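Vutley Two-Arm Household Manipulation Package
Planning and Purchasing Information

The Vutley package is supplied to universities, training centers and public laboratories that intend to study household tasks such as opening cabinets, emptying drawers and putting items away. It may be ordered complete or in stages. Departments with limited funds often begin with the simulation license and add hardware in a later budget year.

What the simulation license covers
The license includes the Olunmont room library, in which wall colors, tiling, cabinet fronts and handles can be varied between runs. Each license supports 4 workstations. Views are available from the robot's body and from the gripper.

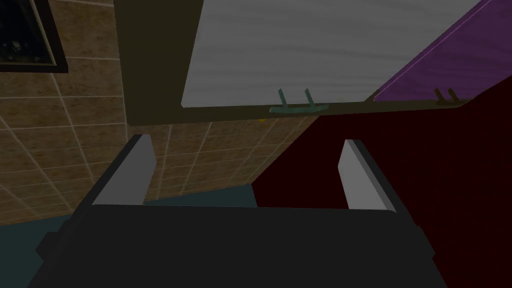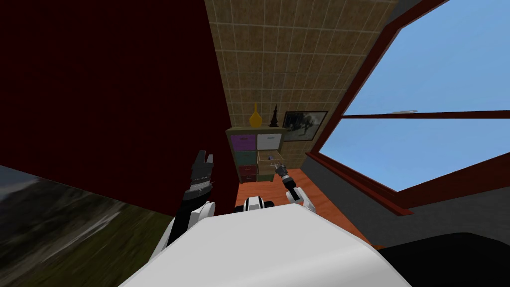

Rendered views, Olunmont room library.

Hardware and delivery
The physical unit ships with 2 arms, one gripper per arm and the Sitik control cabinet. Delivery is scheduled 63 days after a purchase order is accepted. Installation is quoted separately – buyers should confirm door widths and floor loading before requesting a quote.

Budget notes
Quotes remain valid for 30 days. Spare gripper fingers are treated as consumables and should be entered under operating costs. Institutions closing their fiscal year in December are advised to submit orders by November. The Iyer service plan may be added at purchase or at any renewal.

Contacts
Quotes and license transfers: Keerthana Kurian, Institutional Sales
Site planning and installation: Elango Kotian, Technical Services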